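Stusow toy and household sorting, progress to April

Dear friends at Plurard,

Your 4,000 dollars has carried us a good long way, and we're so grateful! We have now sorted 349 donated items, and the gray metal bins have taken plenty of scuffs along the way. Brushes and small toys still turn up together, so separating them remains our slowest job.
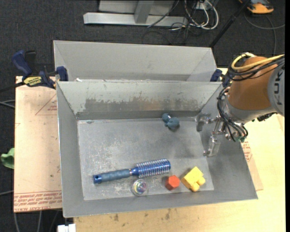

Poduval asked whether the blocks could go out first, and we'd happily start there in May.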